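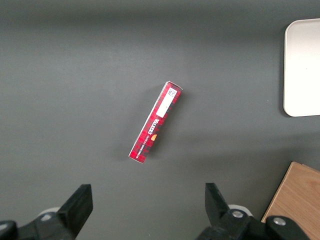
Student Projects / Robotics Lab Course

Teaching two arms to tidy a table: our project report
Viorica Živković and Wiroj Nilsuwan, July 10, 2025

We signed up for the teleoperation project in May because it looked like the most fun one on the list, and it was! Our job was to show a two-armed robot how to clear a table by steering it ourselves, record everything, and train a policy on the recordings. Our supervisor was Bogumił Krajewska, and Ryszard Wysocka kept the lab PC alive.

The task

The table has a small wooden cabinet with two drawers on it, a pale tray, and a few everyday things that have to be put away. Our favorite is the shortbread box (red tartan, Walkers, vanilla). It's long and narrow, so the arm has to come at it across the short side, and if you turn the box a little the whole approach changes. The sponge and the little red bottle have their own troubles, but the box is where we learned the most.

The rule we agreed on was simple. Small things go in the upper drawer, the box goes on the tray, and the drawer gets closed at the end.

How we steered it

We used Mindovik, the leader-follower software that last year's group left on the lab PC. You hold a pair of light handles, one per hand, and the arms copy you. Squeezing a trigger closes the gripper on that side. One of us drove while the other reset the table and watched the wrist camera view on a second monitor.

The first few hours were rough. You don't feel anything through the handles, so you have no idea how hard you're pushing until an arm faults and you have to start over. Wiroj kept stopping short of objects, and I (Viorica) kept going too deep and pressing the fingertips into the table. The wrist view helped us both a lot once we got used to looking at it for the last bit of each reach. We'd line up the two fingertips on either side of the object, then come forward slowly.

The drawer took us the longest. The handle is a curved bar, and the gripper has to close on it fairly squarely before you pull, otherwise the fingers slide along the bar and you end up dragging the whole cabinet sideways.

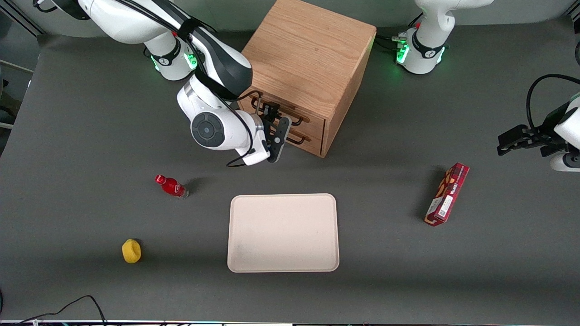
We settled on giving the right arm the drawer and keeping the left one open and waiting over on its own side. Early on we tried moving both at once, which felt great to drive and looked terrible in the data. Our two hands were never in step the same way twice, and Bogumił pointed out that a policy would have a hard time learning when to start which arm. After that we did it in order: drawer, small items, box, drawer again. It's slower to watch, but the recordings are much more alike.

What we recorded

We ended up with 100 full demonstrations. Of those we threw out 11, mostly for long pauses where the driver was thinking or talking (we talk a lot). We kept a few with a missed grasp followed by a second try, on purpose, so the policy could see what recovering looks like. Starting positions were changed by hand every time.

Results so far

On our test runs the trained policy finished the whole task 68 percent of the time. Picking up the sponge is nearly always fine. Most failures come at the drawer, where it closes the fingers a little early and pulls at nothing. The first time it opened the drawer by itself we both yelled, and Bartosz Kaczmarczyk came in from next door to see what had broken.

Next steps

We want to record more drawer openings on their own, with the cabinet turned to different angles, and compare driving styles. Wiroj's demonstrations are slow and smooth and mine are quicker, and we'd love to know which ones the policy learns more from. We'd also like to swap the hands over and teach the left arm to do the drawer. The logs and our reset checklist are in the Lis folder on the course drive, and the handles are back in the cupboard, charged.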